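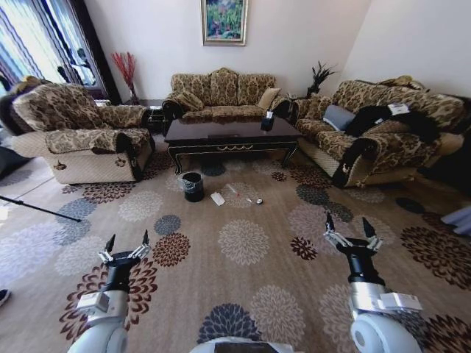
1 min read

Workshop notebook, May 3, 2024

Lounge day at Kurkwood. Rima Awwad wanted the sitting area picked up before the upholstery notes get written, so the bin went out on the carpet in front of the coffee table with a fresh bag folded over the rim. Anything white and small down there is litter – it does jump out between all those big flowers!

I love this carpet, by the way. Maroon, gray, cream, brown, no two corners alike. Kwame Annan says it's busy. Kwame is wrong.

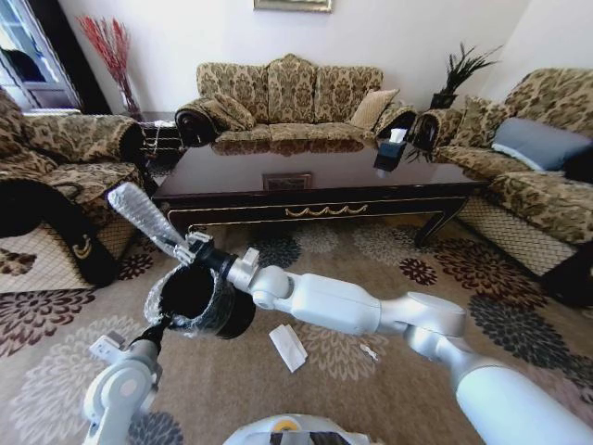
Bubble wrap stays on anything with a handle until we have shelf space, and that's September at the earliest. Tissue box lives at the end of the table, cushions go one against each arm of the long sofa.

Still to do: wipe the tabletop (glossy, shows every fingerprint), look up job 2411 for the fabric name, order 2 more rolls of bin bags.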